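**Can I screen a short film before I know where the music came from?**

Hi all, hoping someone kind can help. A friend and I made a stop-motion short called *Kindine* a while back (eight minutes, two puppets, one very long winter) and a little festival in Nerker would like to show it in May. The trouble is the waltz under the bakery sequence. My friend remembers getting it from a library called Bosetti, but we have no receipt and I can't find the track in their catalog now. The hall seats 157 and it's a free show. Do I have to cut the music? I'd be heartbroken – the whole sequence is timed to it!

**Answer 1**

Free admission doesn't get you off the hook, I'm sorry to say. A screening is a screening. Write to the library first, with a clip of the track attached, and ask if they can match it. Libraries rename and retire things all the time, and the one I used found mine in an afternoon. Check old email for the word "license" too, including your friend's spam folder. And do read the festival's entry form again, as you've probably signed something saying all the music is cleared.

**Answer 2**

just swap it, lots of waltzes out there

**Answer 3**

I went through this with my own short, *Garg*, and I feel for you. In the end I paid a local accordion player 600 dollars to write something at the same tempo, and I like it better now – though I sulked for a week first. Send her the locked cut with the beats marked, and get the rights in writing before she plays a note.
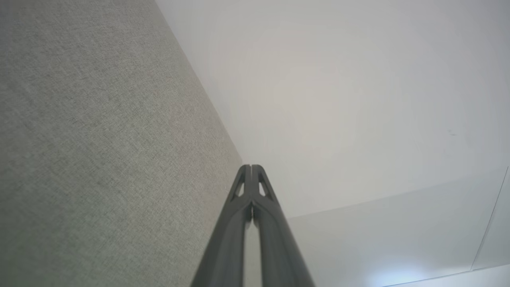
Do keep the old mix on a drive somewhere, too, in case the receipt shows up later.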